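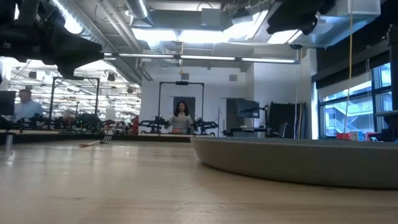 # Flarno brings back the Pasel round in gray-taupe

**11/11/19** – Tableware maker Flarno is putting its largest serving piece back on sale after a break of four years. The Pasel round, a wide, shallow piece that customers have used as both a tray and a bowl, went out of production when the company moved to Konavside. It returns this month in a single color, a gray-taupe, with the smooth, slightly flared rim of the earlier version.

The first run is 2720 pieces. Flarno says 359 of them have been set aside for people who put their names on a waiting list in the spring, and the rest will go to stores. Gumede, the distributor that handles the company's orders, lists 124 stores that will carry the round before the end of the year. Most are small kitchen shops, and several will have only one or two pieces on the shelf at a time.

## Color chosen by customers

The old Pasel round came in white, dark green and a yellow that sold poorly. Flarno asked past buyers in March which color they would want if the piece came back, and received over 1272 replies. Gray-taupe was not one of the original colors, but it was the clear first choice. Dark green came second and may be added later. The company has not given a date for that.

Samples have been looked at on the big table in the Konavside workroom, which has a light wooden top. Flarno wanted to see the color against pale wood because that is what many of its customers eat from. An earlier sample in a cooler gray was dropped in the summer. The company said it looked too blue at home in the evening, and that the warmer shade held up better under ordinary kitchen lights.

## Same width, lower side

The new round is as wide as the old one, so it will still fill a good part of a small table. Buyers should measure before ordering, as stores took back a number of the old rounds that did not fit in a cupboard. It can be stored flat on top of a cabinet or standing on its edge in a deep shelf.

The side has been lowered a little. This was the most common request in the survey, mainly from people who use the round for bread, fruit or cold food and found the old side awkward to reach over. A few wrote in to ask for handles. Flarno tried two versions with handles and decided against them, as they made the piece wider still.

It should be washed by hand. The old care leaflet said the round could go in a dishwasher, but few machines had room for it, and that line has been taken out.

## Utensils sold separately

Small serving utensils will be sold alongside the round but are no longer included in the price. Gumede says stores asked for the change – many customers already had something suitable at home and did not want another set. Stores can choose which utensils to stock, so the choice will vary from place to place.

Owners of the old round who lost or broke a utensil from the original set can ask for a replacement through any store that sells Flarno. Supplies of the old style are limited, and the company does not plan to make more.

## Where to find it

The round goes on sale first at the shop in Konavside, then at other stores as deliveries arrive. People on the waiting list will get a letter with a pickup slip, and their pieces will be held for six weeks. After that, anything not collected goes back into general stock.

Online orders will open once the stores have been supplied. Shipping costs have not been set, and Gumede is still testing boxes for the round. The old box was a close fit and left little space for padding at the rim.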